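Does a Tidy Bench Stay Tidy? Final Report on the Shared Worktables in the Mudaliar Lab

Clellberg College, Applied Methods Project
Submitted 2026-03-14

Summary

Our project looked at whether the bench rules introduced in the Mudaliar lab last July changed anything about how the worktables are used. The rules were bought as a package from Hetport, who sell workplace organization kits to schools and small shops. The department paid $3,000 for it. We went in expecting to write a report saying the kit helped and could be improved in a few ways. We came out much less sure. Some things are tidier than people remember them being, but we can't show that the kit did it, and a few of the rules seem to have made the benches harder to use.

1. Background

The worktables are white, with an aluminum rail along the edge, and there is green matting on the floor. They are used by anybody signed up for the lab, which in practice means a computer at one end, a job in the middle, and whatever the last group left behind. Complaints about the mess go back further than any of us have been here. The usual ones are cables on the table, small parts in unlabeled bags, and no space to put a notebook down.

The Hetport package has a printed guide, a set of adhesive outlines to stick on the table, label stock, and a checklist that is supposed to be filled in at the end of each session. The guide says that "a place for everything" cuts searching time and prevents lost parts. It gives no source for either claim. We wrote to ask for one and got a brochure back, the same one we already had.

2. What we wanted to find out

Our proposal had one question: do the benches follow the layout in the guide, and if they don't, why not?

We dropped a second question about time saved. There is no timing data from before July. We could have asked people to estimate how long they used to spend looking for things, but people asked that question six months after a new system goes in will give you the answer they think you want, and we didn't see how to get around it.

3. Method

We used the lab's own end-of-session checklists plus visits we made ourselves. The checklists gave us 1,016 entries, where an entry is one line on one sheet with a yes or no next to it. We typed these into Kultura, the survey tool the college has a license for. Kultura is fine for questionnaires and bad at this. It wants every row to be a person, so we ended up with a thousand imaginary respondents and had to export the lot to a spreadsheet before we could sort it by bench.

For the visits, one of us stood by the door and wrote down where things were on each worktable against the guide's layout. We went in while people were working as well as after they had gone. This matters more than we thought it would, see section 4.

We didn't tell people which visit was which. We did tell them we were doing a project, because the ethics form requires it, and that alone may have cleaned up a bench or two.

4. Findings

4.1 The checklists are nearly useless

Almost every line is marked yes. One sheet is marked yes for a bench that was closed for repair. On several sheets the yes column is a single pen stroke from top to bottom. Our visits after hours found cables left on the table on benches where the checklist for the same session said "cables returned: yes."

We don't think people are lying exactly. The sheet gets filled in at the door with a coat on. But any statement that compliance is high, including the one in the department's newsletter, rests on these sheets and we would not repeat it.

4.2 The layout assumes the work is over

The guide's drawing shows an empty white table with outlines on it. A bench in use does not look like that and can't. The keyboard and mouse have to be on the table. Whatever the person is working on takes the middle. The controls need to be where a hand can get to them, so they end up beside the job, and the wires follow. Parts that were taken out of a bag go back into the bag and the bag goes down on the nearest free spot.

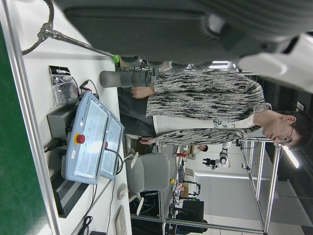
We marked "parts in clear bag, on table" as a violation for the first few visits, because the guide says all loose parts go in the labeled bins. Then we stopped and argued about it. A clear bag keeps a set of parts together, you can see what is in it, and it can be picked up in one hand. The bins are on the far wall. Walking over there in the middle of a job to put away something you will need again shortly is tidy and also silly. In the final tally we put bags in a separate column and left them out of the violation total, and we say so here so that nobody thinks we hid it. With bags included the benches look a good deal worse.

The adhesive outlines had the same problem. The one for the keyboard sits square to the table edge in the corner. People turn the keyboard or push it to one side depending on where they stand, and most of the users we watched were standing. On one bench the outline had been peeled off and stuck back down somewhere more sensible. That was the only outline in the room we saw being followed.

4.3 Cables

Cables were the most common complaint before the package and they are the most common complaint now. The guide gives them one paragraph, which says to "route cables neatly." There are no clips or ties in the kit. A cable that curves off the end of the table and hangs there is in nobody's way until somebody walks by, and when we asked users how they would route it instead they pointed at the rail. We tried this on a spare bench with cheap hook-and-loop ties from the bookstore and it held for the rest of our visits. One bench for part of a term doesn't prove anything. It did cost less than the outlines.

4.4 The label stock

Labels were put on in July and have mostly lasted. We had expected to find them worn off, so this is one place where we were wrong and Hetport was right. Bins with a printed label had the correct contents more often than bins with handwriting on masking tape. We can't separate the effect of the label from the effect of the bin being emptied and refilled at the same time the label went on, but we would keep the labels anyway.

4.5 Depth of the clear zone

The guide asks for a clear zone 800 mm deep along the front of every bench, for "ergonomic freedom." On our benches that would leave a thin strip at the back for the equipment. We asked how the number was arrived at and the answer was that it was standard. We could not find the standard. Not one bench met it on any visit, and the checklist doesn't have a line for it, so it has been failing quietly since the start.

5. Discussion

The strongest thing we can say for the package is that it made people talk about the benches. Several users told us the room is better now. When we asked what was better, the answers were the new bins and the fact that an old cabinet had been taken out, and the cabinet had nothing to do with Hetport.

The weakest part of our own work is the missing "before." All we have is memory and a few complaints in the lab inbox. A group starting in the fall could fix this for the next change by making visits first and buying things second. We would also tell them to visit during sessions. If we had only gone after hours, which is what the first draft of our plan said, we would have graded the room on how well it hides work and never seen why the rules get ignored.

We disagreed among ourselves about one thing and haven't settled it. Two of us think a crowded table during a job is fine as long as the person standing at it can reach what they need without leaning over something. The third thinks that is how things get knocked off - and did see a mouse go over the edge. We left the disagreement in.

6. Recommendations

Stop using the end-of-session checklist in its current form, or cut it to 3 lines that a person could answer truthfully from the door.

Take up the outlines. If anything is going to be marked on the tables it should be marked by people who use them, after a few weeks of use.

Allow clear bags on the table during a session, one bag to a job, with the job name on it.

Buy ties for the cables and use the rail.

Keep the bins and labels. Move one set of bins to the near wall.

Do not renew with Hetport until they can say where the 800 comes from.

7. Limits

Our visits were bunched toward the end of term, when the room is busiest. One of us also works shifts at the lab desk and knew some of the users. The separate column for bags was decided partway through, so the early sheets were recoded from notes, and some of the notes were bad.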